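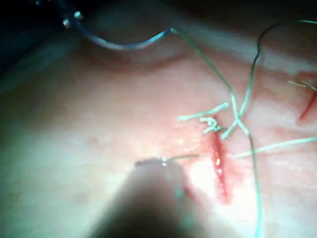 I went to the Mevmont open day in November mostly because Rhea Lagman kept after me about it, and I'm so glad she did! I've taught knots and basic closure to nursing and vet tech students for 15 years, all by hand, and I had never once sat at a robot console. They let you book a slot on the suturing station (mine was at 9 in the morning, bring coffee), and that's what I'm reviewing, plus the practice pads they use with it.

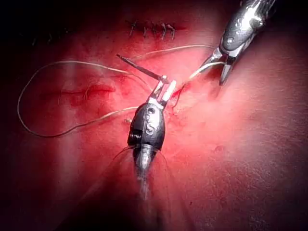 My first worry was thread. By hand I keep my tail short without thinking, but at the console you have no feel for how much is lying around, and mine went everywhere. Gerardo Dimaculangan, who ran our station, was very patient and kept telling me to look at the whole field, and he had a point: with one long loop swung out around an open cut on the left and the needle busy in the middle, it's easy to catch the wrong strand. The row of five knots at the top is the spacing I'd want from a student.
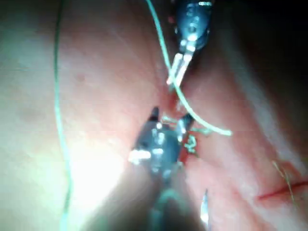
Two instruments nose to nose over the seam, with the green thread bunching up beside them.

The view is wonderful, bigger and closer than I expected, though the glare takes some getting used to. The hand controls were lighter than I like (Rhea loved them, so go figure). The pads are sold separately under the Ploltby name at $200 for the set, which made me swallow hard, but the surface dents and puckers nicely when you pull too tight.

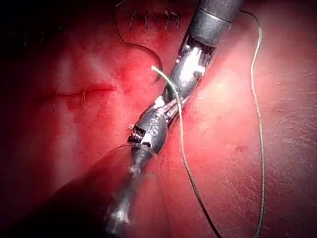

Jaws slightly open, with a finished row up by the top edge.

My only real gripe is time. Up to 400 visitors came through, we were told, and my turn felt like it was over before I'd relaxed my shoulders. Four stars from me, and I've already asked Gerardo about the spring one.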